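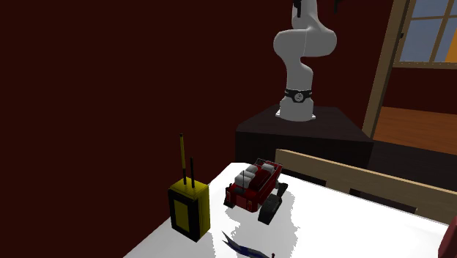 Minutes, Patunora planner meeting, 17th March

Myroslav Chornovol opened with thanks to everyone who stayed late over the tabletop simulation, and then, as is his way, thanked them all over again.

1. Planning. Damián Tapia walked us through the new approach paths for the white arm. Of 30 simulated reaches toward the red tracked vehicle, 5 clipped its antenna (a big improvement on October, and people were kind enough to say so). He will widen the clearance there.

2. Perception. We had a long and friendly talk about the jagged shadow edge on the white tabletop, which the segmenter keeps taking for an object. Agreed to try softer shadows first and leave the Savchuk filter alone for now.

3. Tooling. Scene reset still needs 2 commands. Myroslav will fold them into one.

Next meeting: Damián to bring the reach logs.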